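Wandton hand-held gripper, two months in

I've had the Wandton since February and I still grin when I pick it up. It's light, the padded fingers hold on to awkward shapes beautifully, and at 2,975 dollars it costs far less than the Iletti we had before. I want to be fair about the fault, though, because I had a bad week with it.

After 70 or so grabs in a row, the left finger began to stick closed. I'd let go of the trigger and the thing would just keep squeezing! A mug lost its handle that way, and I pinched my thumb hard enough to say a few words.

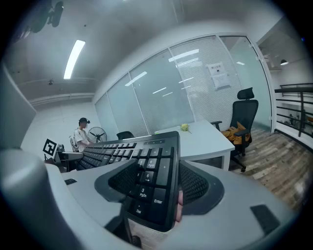 Can you keep using it once the finger starts to stick?

Please don't – put it down, switch it off and get the return spring looked at before you pick up anything else.

I sent mine to Wadetach, who handle the repairs, and Booker Montoya there found the spring seated crooked on its pin. He fitted a new one and had it back to me in 2 days. I've done 500 grabs since then, all logged, and it has opened every single time.

My one real gripe is the release. The Nic Aodha has a big button you can slap with your free hand, and I'd love to see that here. Still my favorite gripper by a mile – four stars, and the fifth is waiting for that button.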